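Gripper weekend, part whatever

So the simulator finally runs on the old desktop in the garage! I had been putting it off for weeks and working straight on the real arm, which cost me 26 screws, one servo horn and a fair bit of goodwill from the people downstairs. On Saturday I gave in, loaded the gripper model and started trying grasps on the computer first.

I should have done this in September. Changing a finger angle on the real thing means taking the bracket off, printing a new one and waiting (my printer is slow, and the last file had 1,392 layers, I checked). In the simulator I type a number and go again. I got through 155 tries before dinner – most of them bad, a few of them really lovely.

Round things are what I care about just now. The arm is supposed to sort balls for the kids' table at the Remley open workshop, and a ball gives you so little to hold on to. The green one is my favorite test, with the black fingers coming up on either side of it.

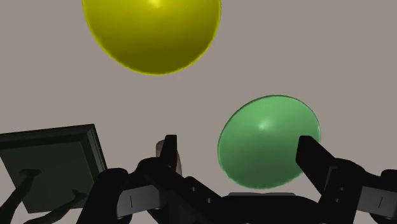

Kekeli Darko wrote to me that I'm trusting the simulated friction far too much, and that a real rubber ball will grab or skid in ways my settings don't cover. Fair point! I've been using one friction value for everything, so tonight I'm making two – one for slick plastic, one for rubber – and I'll see which grasps still hold up.

After that it's back to the real fingers. I want softer pads, probably cut from an old bike tube, and I still have to find a better path for the wrist cable before it gets chewed up again. If you have a pad material you like, leave me a comment, I'll try pretty much anything that takes glue.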